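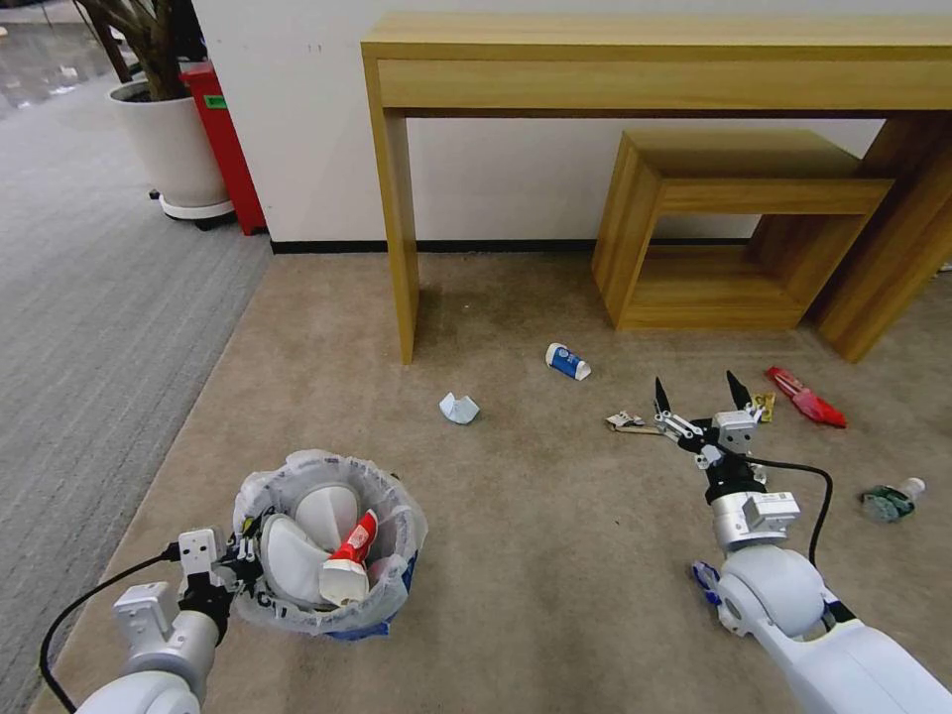
Figure 3. The litter station at Rammont.

3.2 Station setup and upkeep

The station at Rammont occupies one corner of an office floor, and most of its upkeep comes down to carpet. Our machine, which the maintenance log calls Mulligan, has two arms with a fixed division of labor: the left holds the bin, the right goes after the trash. Figure 3 shows the left gripper closed on the rim of the lined bin, with the right gripper open over the brown carpet and the litter still spread around it. The seam between the brown and the light gray carpet serves as the station's border. Items may be placed anywhere on the brown side, including under the edge of the table, where the right arm goes with visible reluctance and a good deal of replanning.

The left gripper was meant to be the easy one. Holding a bin is, on paper, a task for a brick. In practice the liner folds over the rim in ruffles, and the fingers have to close on plastic and bin together. Early in the work we set the grip force by hand until the bin stayed put, then discovered that the same setting let it creep when the liner was bunched on the inside. The current procedure asks the operator to smooth the fold at the gripping point before each session. This takes a few seconds and has improved our results more than the two months we spent on the controller, a finding we report with mixed feelings.

The cables are the second concern. Each gripper carries a small module above it, and the cable from that module has to bend through every posture the wrist can reach. We leave a generous loop. A tight cable pulls on its connector, and the fault it produces looks exactly like a bad network, a bad driver or a bad graduate student, all of which were investigated first. The loop is now checked every 20 sessions, and the cable is replaced at 2000 whether or not it has misbehaved.

Fingertips wear at the point, mainly from being dragged across carpet in pursuit of flat wrappers. We fit a new pair made by Trindatent when the tips no longer meet when closed. The test is to pinch a strip of office paper and pull; if it slides out, the pair is retired. Carpet fiber also collects in the linkages. It is removed with tweezers, with the power off, and goes into the bin by hand, outside the evaluation.

Calibration is repeated after any fingertip change and after the carpet has been vacuumed. The second rule dates from January, when the floor was cleaned overnight and the station spent a morning closing its right gripper 30 mm to one side of every cup it was shown. The log for that day has one entry, which reads "very confident." We have since put the cleaning schedule on the same calendar as the experiments.

The results in Section 4 cover 1163 pick attempts made under this procedure. Attempts made before it was adopted are left out of the totals and listed separately in the appendix, where they may be read by anyone who needs cheering up.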